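About Didero

Posted in December by the Didero office

Most pages like this one begin with a founding story, and we have always found those hard to believe. Somebody is at a kitchen table, somebody has a vision, and ten years later there is a building with plants in it. Didero began when two people who had worked for the same translation agency got fed up with correcting work that should never have been sent out. They rented a room above a dry cleaner's in Veltholm, bought a second-hand printer and waited for the phone to ring. It rang after six weeks, and the caller wanted the dry cleaner's.

We translate and edit instructions. That covers assembly leaflets, care labels, safety sheets, the booklet that comes with your boiler, and the thing folded into sixteenths inside a box of cough medicine. We don't do novels, slogans or websites that want to sound friendly. People do ask, and we pass them on to others who enjoy that sort of thing more than we do.

What we think of our own trade

Not as much as you might expect. A lot of what is sold as "language services" is a cheap first draft, a quick look by someone paid too little to care, and a certificate. We hold the certificate too. Clients' buying departments insist on it, and it says that we keep our files in order and have a procedure for complaints. It says nothing about whether a tired person on a Sunday night will be able to fit the shelf the right way up.

We are doubtful about quality scores as well. For a while we used one. Every job was marked out of a hundred, and one year our average came to 92, which looked very nice on a slide. That same year we let through a booklet for a garden heater in which "turn off" and "turn down" had been swapped on two pages. It scored 96. We stopped using the system shortly afterwards and have not missed it.

How we work now

Each text is read by two people. The first translates it. The second has not seen the original and tries to follow the translation as a buyer would, with the product on the desk if the client will send one. Plenty of clients won't. They say the drawings are enough, and we say they aren't, and some of them go elsewhere. We would sooner put that on this page than have the same argument by email.

The second reader writes down every place where they had to stop and read a sentence again. The longest list so far ran to 272 stops, for a flat-packed wardrobe made by Sanarik, and to their credit they asked us to rewrite the whole leaflet from the beginning. The new one is 6 pages shorter. Whether their customers are any happier we can't say, as the company has never told us and we distrust agencies that claim to know.

We don't promise next-day delivery. We have tried it and the work was worse.
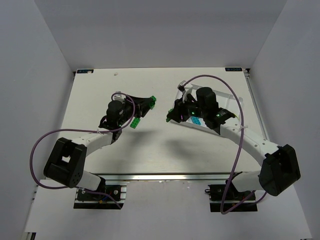

On price, we are dearer than the big agencies and cheaper than a product recall, and we know that every firm in our position says so. Ask for a quote, ask for a short sample, and show the sample to someone in your family who has never heard of us. If they can't tell the difference between ours and the cheap one, buy the cheap one. The sample is free up to one printed page. After that we charge for it, and we take the charge off the bill if you go ahead.

Where we are

The dry cleaner's has gone but we are still upstairs, with two more rooms than we started with and the same bad stairs. The second office, in the old Walczak warehouse on the other side of the canal, is where products are unpacked and tried out. Please send parcels there and post to the main office. Drivers mix them up all the time, and so do we.

We have no mission statement. A consultant wrote one for us once – it had the word "empower" in it twice – and it is in a drawer. Our values, if you need some for a supplier form, are on the supplier form.

Jobs come up now and then and are listed on the notice by the front door as well as on the jobs page. We set a paid test for everybody, including people with thirty years behind them, and some of those have been rather cross about it.

Contact us | Complaints procedure | Jobs | © Didero, Veltholm. All rights reserved. | Back to top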